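We use cookies to improve your experience on this site. By continuing you accept our cookie policy. Accept - Manage settings

Driveway alarm sensor gives false alerts at night

Amado Evangelista
Good evening to all. I bought a wireless driveway alarm from Osteck, the set with 2 outdoor sensors and one indoor receiver. During the day it works very well. But from 10 p.m. the receiver rings four or five times each hour, and when I go to look there is no person and no car. I have already changed the batteries and I moved one sensor to the other side of the gate. The box says the range is 300 feet, and my gate is much closer than this.

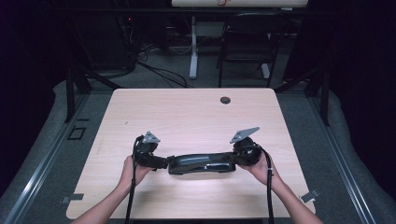

My neighbor has a Prolletti set, so I am also asking myself if the two systems can disturb each other. Is there a way to know this before I send mine back? I would prefer to keep it, because the price was good.

Eleri Cadwaladr
Yes, it can happen if both use the same channel. Open the battery cover of the receiver and look for a row of 4 small switches. Change the second one, then make the same change in each sensor. If you forget one sensor it will stay silent, so please test them all. Ask your neighbor to turn his off for one evening, this is the most simple test.

Also look at the height. Mine was too low and every cat in Orkencombe was ringing my bell - now it is at the level of my belt and I sleep.

Hamel636
had same problem, it was a spider in front of the lens. clean it

Sign up for our newsletter and get the best answers every Monday. You can unsubscribe at any time.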